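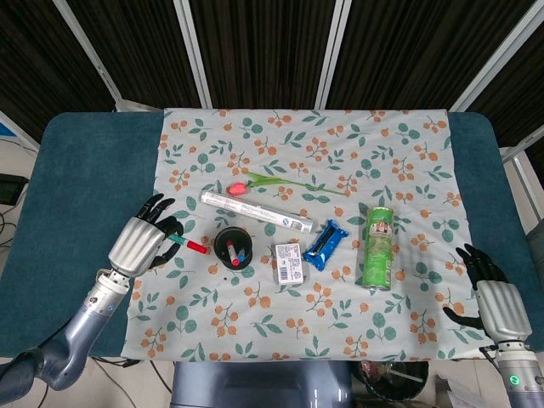

# Fluvness desk-tidy set

Recordings of a two-armed robot doing the small pick-and-place jobs that used to eat up the end of every shift at the Tranex packing office. Markers go back in the holder, boxes and cans get moved out of the way.

## What changed for the team

We love this part! The two people who closed up each night now go home on time, and both have learned to run the arms and label episodes. They also pick the objects, so the set looks like a real desk (flowery tablecloth included). No jobs were cut, and the evening slot is now paid training time.

## Contents

- `pens/`: markers and pens, one hand at a time
- `mixed/`: cartons, pouches, cans, an artificial tulip
- `notes/`: operator comments, unedited and well worth reading

## Known gaps

- Lighting hardly varies
- Caps are never removed
- January episodes lack wrist force data

Questions and odd objects to try are welcome in the issue tracker.

Last updated: Friday, February 13, 2026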